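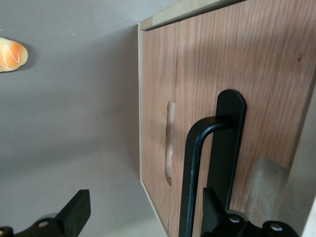
A machine that needs 88 seconds to open one cupboard isn't doing chores yet, one of you wrote on the forum after week two, and I love that as a starting point!

Home | Syllabus | Notes | Labs

Notes 3: Doors and handles

A bar handle gives two fingers something to close on. A recessed pull asks for a fingertip and some feel, so compare the two in lab. Drunstead students get 300 tries per team (wonderful, messy data).

Read Skinner, ch. 4, by April.

Last updated Sat 28 March
This site uses cookies. Accept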